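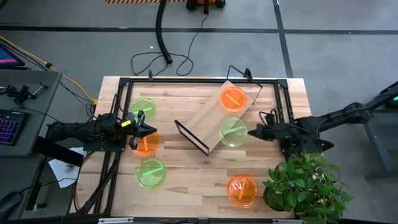 Fellidgate Social Netball Club – Members' Blog

I've been doing the draw since February, when Mehwish Kazmi handed me the folder and moved to Dogar without leaving a forwarding address. I've had 237 emails. Most concern parking.
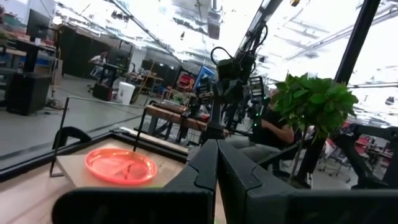 Off the Court

The oranges are the real fight. Capucine Langlois wants them quartered, the Horkel mob want wedges, and I once cut 40 of the things before anyone mentioned we had a bye.
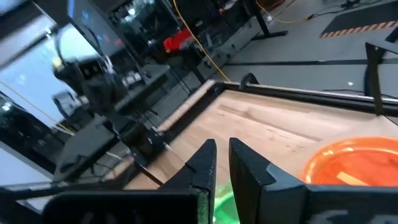 Orange bowl, at right.

Then there's the uniform. We voted for maroon and the supplier sent a colour I'd call liver – three sizes, all of them Large.
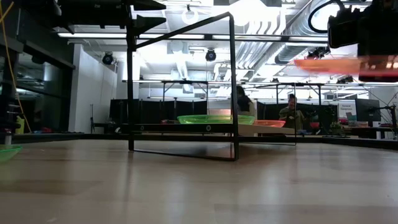
I rang to complain and was offered a discount on more. I took it, obviously. Training's at six, bring a jumper, and please don't park behind the Zerberg van.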